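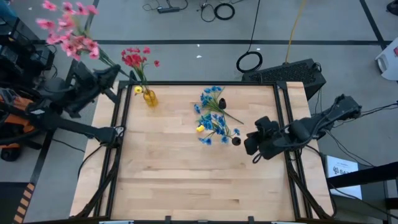 Romain reckons artificial flowers only look cheap if you put them out exactly as they came out of the packet. Bend the stems, he says, and spread the colours about, and don't stand there fussing over them for an hour. I have ignored the last bit completely.

So yes, I've been doing fake flowers! I held out for years because my gran had a dusty arrangement on top of her telly that I was never allowed to touch, and I think it put me off. But our hallway gets no light at all, and every real plant I've tried out there has given up within a fortnight (even the fern, and the man at the market swore blind about that fern).

The amber glass vase is my favourite part. I found it at Kirkness, in that back room where they put the odds and ends, and it cost me 5 pounds. It goes a lovely golden yellow when the light gets into it, and red flowers in it look so warm. I'd planned on pink for that one, but pink and amber together made me think of rhubarb and custard sweets, so the reds won.

The blues are giving me trouble. They're a very bright blue, much brighter than I'd pictured when I ordered them from Mornavel, and next to the red they shout a bit. I might keep them in two bunches and put them in separate rooms, one for the bathroom shelf and one for the landing. Or mix in more green. The little yellow ones could go anywhere, really, and I keep changing my mind about them.

A few things I've picked up, in case you're starting too. Steam gets the creases out of squashed petals (hold them over the kettle, but mind your fingers). Long stems can be bent back on themselves at the bottom if you don't want to cut them. And do all of it on a bare wooden top if you've got one, as I tried it on the patterned tablecloth first and couldn't see what I was doing with the colours at all!

I've given myself a budget of 40 pounds for the whole lot, vase included, and there's 12 left. That's going on something tall for the pink ones, which are leggy things and would topple anything small. Romain says he's got an old stoneware jug going spare, so I'm popping round to look at it tomorrow after tea.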